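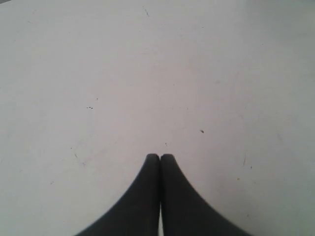
White tables are beautiful on the first day, and after that they need some patience. Many members of the Plullow studio wrote to me in November with the same question: how do we keep the tabletops clean without making them worse? I tried several methods in Room 701 and I would like to share what I learned. The first lesson is to look from very near before taking the sponge. A thin dark scratch, short and diagonal, is easy to take for a hair or a pencil line, and the row of tiny dots on the left looks like dust until you look for longer. I now touch each mark lightly with a fingertip. If it moves, it is dust and a dry cloth is sufficient. If the nail catches in it, it is a scratch, and rubbing will only make the area around it shiny.

For gray smudges I use warm water with one drop of dish soap, then a second cloth with only water, then a dry one. Please do not skip the second cloth. The soap that remains will hold the dust, and in a few days the table looks grayer than before. I made this mistake for most of the autumn.

Blue marks are more difficult. Soap makes them paler but leaves a kind of shadow. For these we have one bottle of Ultix in the cupboard under the sink, and it should be used only in a small quantity on the cloth, never directly on the table. Open the window first. Leave it on the mark for the time of one slow breath and wipe. If the mark is still there after two attempts, let it be. 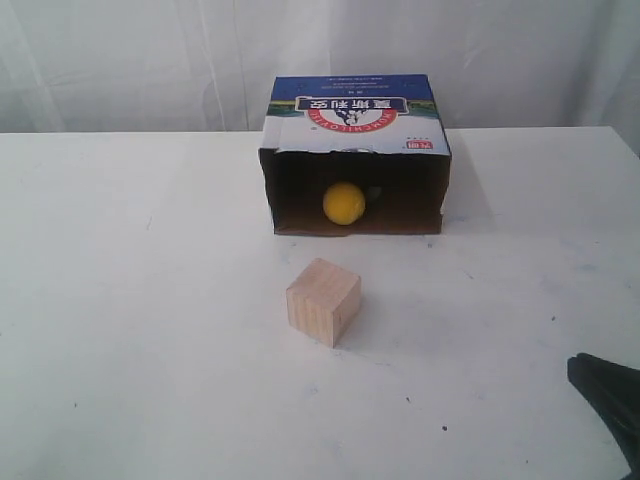 *Photo: Italo Fiore, Plullow*

It is also good to know what brings the marks. I suspect our cartons. We like to lay them on the side, as a small garage or a cave for a yellow ball, and then we push them back and forth to find the right position. A printed carton can leave color when it is pushed over a light surface, and I think some of our pale blue streaks come from this. I cannot prove it. Since I started to lift the cartons I have found fewer new streaks, but I have also been in the room less often.

The wooden cubes are more innocent, if they are dry and the edges are smooth. Ours are unfinished wood, so they take dirt from the hands and give it to the table. Mrs. Costa sands them lightly with fine paper, and then wipes away all the powder, also from the table. She asked me to write that she does this outside on the balcony and that other people should do the same. For the last pass she uses grit 3000, and I find this too fine for a toy block, but the result is pleasant to hold.

About the cartons themselves I have received two opinions. Some members want to throw them away when the front edge becomes crumpled. Others say that a soft edge is no problem and that

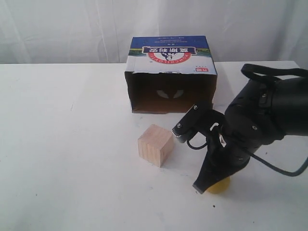 a box is good as long as it stands flat and does not lean to one side. I am with the second group. Brown corrugated cardboard is strong for a long time if it stays dry, and a bent rim can be pressed straight between two books for one night. If the bottom is weak, put a second piece of cardboard inside, cut a little smaller than the floor of the box, so that it slides in without force. Three small points of glue are enough. With more glue the floor becomes wavy.

Please bring only cartons that are clean inside. A box that smells of milk will smell more strongly after a week near the radiator, and we had this experience already.

A few words about the white curtain. It makes the room calm and bright, but it also drops small fibers along the back of the table. I shake it out of the window once a month and then wipe the back edge of the table with a damp cloth. The folds and wrinkles do not disturb me, so I do not iron it. Whoever wishes to iron it is welcome, the iron is in Room 614.
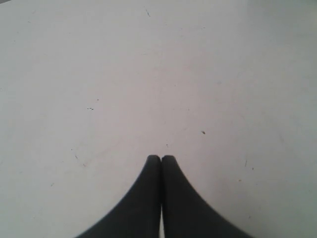
*Photo: I. Fiore. Text: Sekar Ngau*

My last subject is the polishing cream. The shop Daltevska offered us a jar at a lower price, and I tested it on the underside of an old shelf. It gave a nice surface, but under the ceiling lamp there was a strong reflection. I prefer a matte table – the eyes become less tired, and small things are easier to find on it. So I returned the jar, with thanks.

The new cloths are in the left drawer: the gray ones for soap, the white ones for water. Please hang them over the rail after use and do not fold them while they are wet. If you find the Ultix bottle nearly finished, write it on the paper at the door.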